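Open day at the Aryee towel mill, February. Got there at 8, doors already open, free coffee. Weaving hall first. Loud! 34 looms, up to 40 in the busy months.

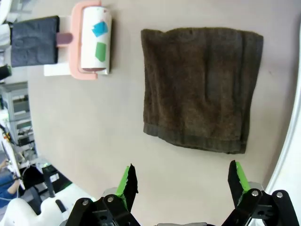

Then dye house, hot, smelled of vinegar. Akua Adjei led our group and knew evrything about cotton.
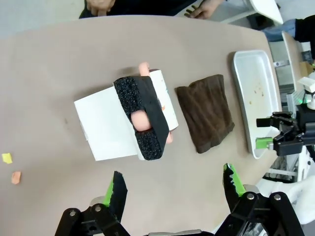 On the big beige table.

Lunch was soup. Long line, worth it.

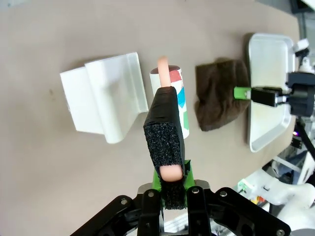
Shop at the end, seconds cheap, cash only. Bus 38 back. 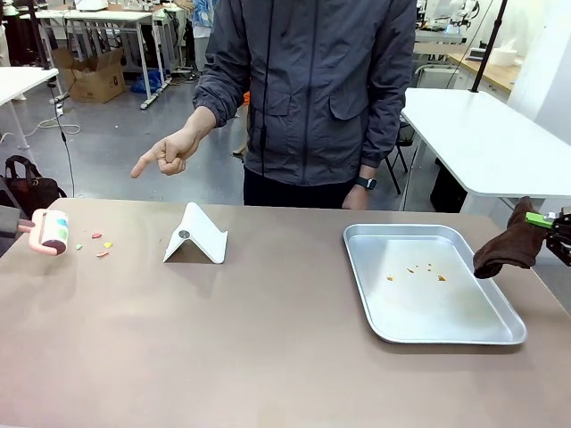

Pointing out the lint roller.

Comments

Ekow Appiah: Is parking ok?

Alla: Tiny lot, take the bus.

Fandden: loved teh soup too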